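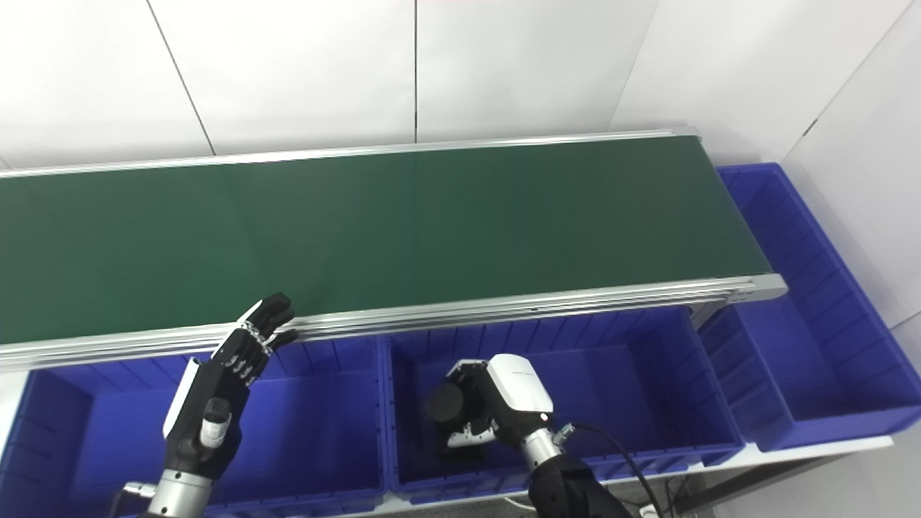 The count for the Wurstead ward by-election finished at ten past one in the morning. Haddad took the seat by 44 votes over Gosling, and the recount that Colin Gosling asked for moved the margin by nothing at all.

I have now read the returning officer's sheet twice. It lists 59 rejected papers, split into the usual headings: no official mark, more than one vote, voter could be identified, and blank or uncertain. Most fell under the last one. Even if every rejected paper had gone to the same candidate, the result would have been close but arguable, and I suspect this is why the agents spent so long over the pile.

Postal votes

There were over 200 postal packs returned in the final two days. Of these, 114 were handed in at the polling station in Bolto Road, each with the form that the person handing them in must now complete. A pack without the form is set aside and does not reach the count. The sheet gives no separate figure for those - I have asked the elections office for one. 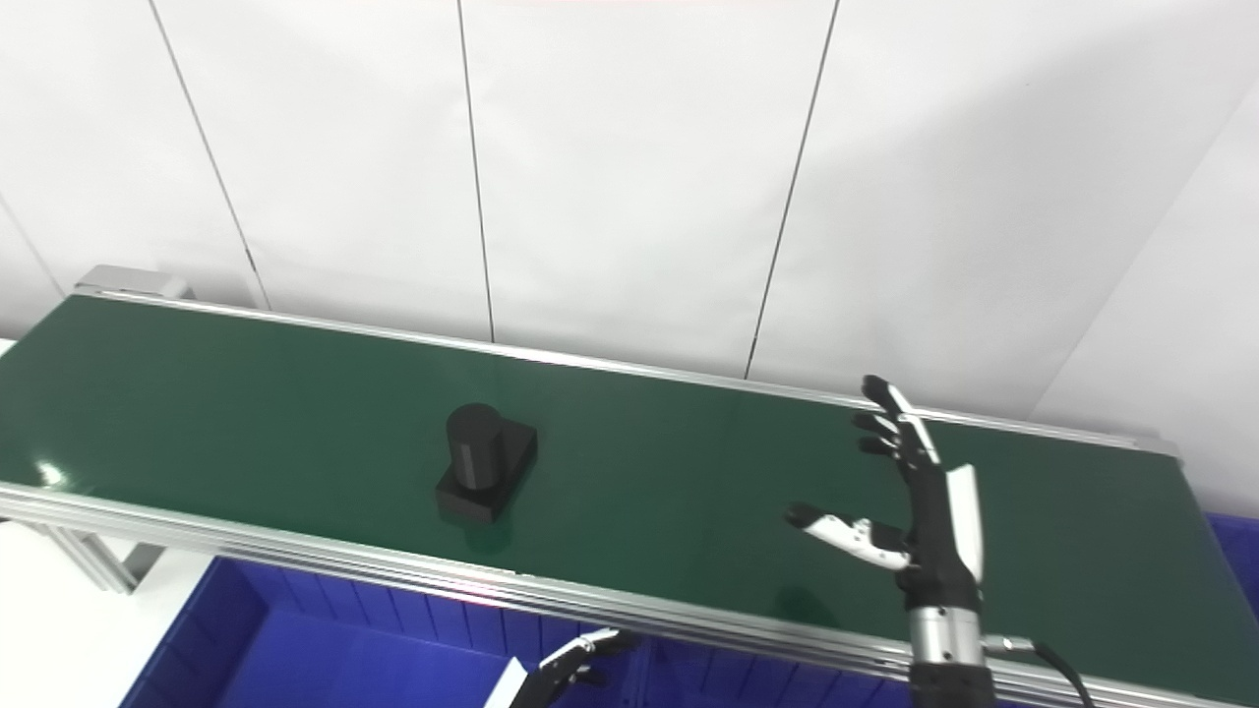

What happens next

A petition has to be lodged within 21 days of the return, with security for costs. Gosling's leaflet says he is "considering all options". I doubt he will do it on these numbers.

The new member sits from February. The first vote of any interest is the Fivar Lane parking order, which the last member opposed and Haddad has said very little about. I will put the agenda up when it is published.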